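Looking After a Nonstick Saucepan and Its Glass Lid

A small nonstick saucepan gets used more than anything else in most kitchens, and it usually wears out first. With a little care it should give you years of oatmeal, rice and reheated soup.
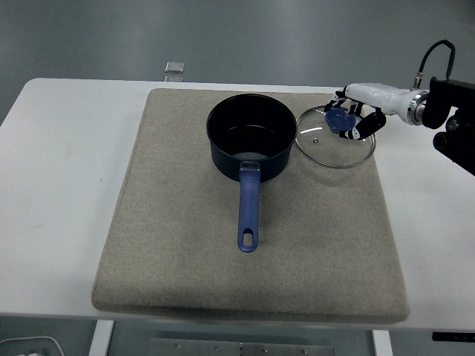
Start with where you put the pan down. Bare tabletops mark easily, and a heavy pan slid across a hard surface picks up scratches on the base. A thick felt mat takes care of both problems when the pan is cool. Felt is not a trivet, though. Wool felt will put up with some warmth, but polyester felt can melt or leave fuzz stuck to the bottom of the pan. If you don't know which kind you have, let the pan sit on the stove until you can touch the side comfortably.

Washing

Let the pan cool before it goes anywhere near water. Cold water in a hot pan can warp the base, and a warped base rocks on a flat burner and heats unevenly. Once it's cool, use warm water, a drop of dish soap and a soft sponge. Skip steel wool and scouring powder.

For stuck rice or milk, fill the pan with an inch of water, add 2 tablespoons of baking soda and simmer it for ten minutes. Pour it out and wipe. Most of it lifts right off. If a brown film stays behind, do it again - scraping will only take the coating with it.

Many pans are sold as dishwasher safe. Mine went through the machine for a year and the coating got dull and sticky, so now I wash by hand.

The lid

Glass lids are tougher than they look, but they don't like sudden changes. Never set a hot one in a wet sink. Lift it by the knob, tip it away from you so the steam goes out the far side, and set it down flat on something soft.

The metal rim traps grease. Run an old toothbrush around the inside edge once a month. Clean the steam vent too, with a wooden toothpick. A clogged vent is the usual reason a pot of rice boils over.

If the knob spins or wobbles, turn the lid over. On most lids there is one screw in the center. Hold the knob still and tighten the screw by hand until it's snug, then stop. Too much force can crack the glass around the hole. Replacement knobs are cheap at any hardware store (I bought a two-pack at Pomton in August and still have the spare).

Throw out a lid with a chip or a crack in the glass, even a small one.

The handle

Check where the handle joins the pan. Food collects around rivets and plates, and a cotton swab dipped in soapy water reaches it better than a sponge. If the handle has a hole at the end, hang the pan from a sturdy hook. It saves shelf space and keeps other pans from sitting on the coating.

Stacking

If you have to stack, put a round of felt or a folded dish towel between each pan. Store lids upright in a rack or on the inside of a cabinet door. Don't leave a lid upside down in the pan with more pans on top of it - the knob rubs the bottom every time the drawer opens.

When to replace it

Faded color is fine. Flaking, deep scratches or a spot where everything sticks means the coating is finished. Keep the lid if it's in good shape. It may well fit the next pan, so take it along to the store and try it before you buy.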